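Textiles and Small Things, Unit 5: Sorting Soft Goods into a Shallow Box
Notes from Wilma Sutherland, Remholm evening course

Welcome back, everyone, and thank you for bringing in so many bags and bundles last week. I know some of you emptied a whole drawer for this (I did too, and found a scarf I had given up on in October!), so let's make good use of it all.

We start, as always, by spreading things out on a blanket. I am fond of a patterned one with plenty of reds and oranges and zigzags, even though a plain sheet would be easier on the eyes, and a soft surface is kind to sequins. Take up the pouches first. A pouch with a gathered neck likes to be held by its body, with the ruffle left free, and it should go in last so the knot isn't squashed.

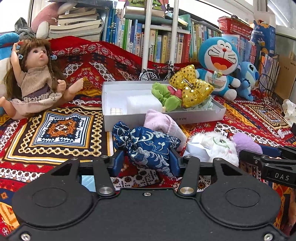

Next comes the order of filling. Flat pieces and folded scraps go toward the front and the left, and anything puffy can sit beside them. Bows are the fussy ones. Give a big sequined bow a bed of something ruffled and leave it on top, with no other piece leaning on its loops. Fuzzy cloth should be folded loosely, please, and never rolled.

For homework, fill one shallow box of your own, up to around 80 percent full, and write 2 short paragraphs on what you left out and where it went. Those of you using the Salehi workbook will find a page for this on 36. Bring the box along with the lid off, and we'll go round the table and look at everybody's.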